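Day 2 of the great desk clear-out and I'm finally at the fun part - baskets! Went with black wire mesh in the end, from Dridier.

I had 21 tabs open comparing these things. Twenty-one! For a basket!
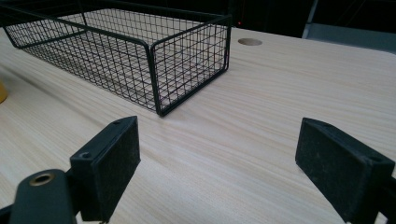 black wire on pale wood, I'm into it

Love that the bottom corner is rounded. My old one had pointy feet and scratched everything it touched.

Next up is the cable drawer - over 1,000 chargers in there, I swear. Send snacks, and tell me what you keep in yours!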